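Chapter 7
Rooms, Routes and Rewards: How Levels Teach the Player

In this chapter you will study how the layout of a level guides a player who has received no written instructions. You will learn to draw a route plan, to place a first danger safely, and to read the record of a playtest. Before you begin, please review the jump tables from Chapter 4, as we will use the same values again.

7.1 A level that everybody left

Some years ago a small studio named Skemetti prepared a puzzle platform game called Geltden. The game had a simple idea. The player controls a lamp keeper who can carry one light at a time, and doors open only when a light stands in the correct place. The rules could be explained in two sentences, and the studio was sure that the first level needed no explanation at all.

In February the studio gave a free demo to players through its own page. The demo was opened by 2,041 people. Of these, only 182 reached the second level. The studio first believed that the demo had a technical fault, and two weeks were spent in looking for it. No fault was found. The doors opened, the lights could be carried, and the game did not crash.

The answer was in the shape of the first room. The player entered from the left side and saw a light on a high shelf. Below the shelf there was a pit. To reach the light one had to jump over the pit, turn in the air and hold the edge of the shelf. It was not a very difficult jump, but it was the first jump of the whole game. A player who failed it fell into the pit and returned to the title screen. Most players tried it a few times and closed the program. They never carried a light, and so they never met the idea for which the game was made.

We will return to Geltden several times in this chapter, and its later version is also the subject of the project at the end.

7.2 What the player knows at each moment

A designer who has worked on a level for months knows everything in it. The player knows only what was shown up to now. This difference is the cause of many weak levels, and it is hard to notice from the inside. For this reason we write a knowledge list, a plain table with one row for every room. In the first column you write what the player must already know when entering. In the second column you write what the room adds.

If a room adds more than one new thing, it should normally be divided. The first room of Geltden added four: jumping, turning in the air, holding an edge and falling. The light itself would be the fifth, but as we have seen, few players came so far.

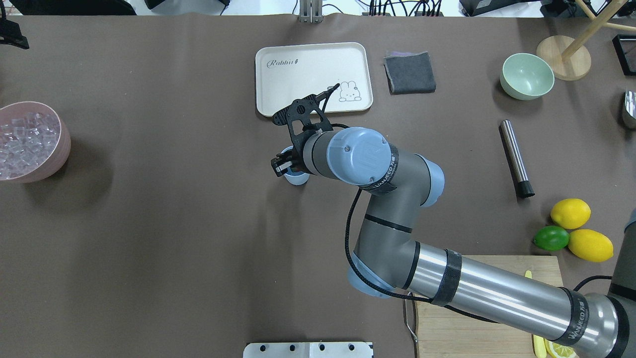 The knowledge list has a second use. When you read it from the top to the bottom, you can find skills which are taught once and then not needed again for a long time. A player forgets such a skill. If room 3 teaches the wall slide and room 15 is the next place where it is required, then a small and easy reminder should stand somewhere between them.

7.3 Safe places and first dangers

The first time a player meets a danger, failure should cost very little. The usual method is to place the danger over solid ground, so that a bad jump leads only to a short walk back. The second time, the same danger may stand over a pit. The third time it may be combined with something else, for example a moving platform or a closing door.

This order is old and it works in almost every type of game. In the racing game Urquijo, the first narrow bridge has wide grass under it, and a driver who slides off loses a few seconds. The next bridge crosses a river. The two bridges have the same width and the same curve, so the driver can use on the second one what the hands have learned on the first one.

Please note that "safe" does not mean "empty." A safe place can have coins, a hidden door or a strange sound behind the wall. It should be interesting to stay in it for a while.

7.4 Rewards as road signs

A coin has a value in points, but it also has a position, and for the level designer the position is often more important. A line of coins in an arc shows the height and the length of a jump before the player makes it. A single coin at the edge of the screen says that there is something more on that side.

Geltden used rewards only for points. A large gem worth 1,000 points was put at the end of the level, and small ones worth 200 were placed wherever a wall looked too plain. Players followed the small ones, as players do, and many of them were led to corners with no exit.

Key terms for this chapter

Knowledge list
Safe place
First danger
Reminder room
Guiding reward
Dead corner

Before you read on

Choose a game which you know well and play its first level again, slowly. Write a knowledge list for the first six rooms or screens. Mark each place where you find a guiding reward, and keep your notes, as you will need them in Section 7.5, where we draw the first route plan with the free editor Guvton.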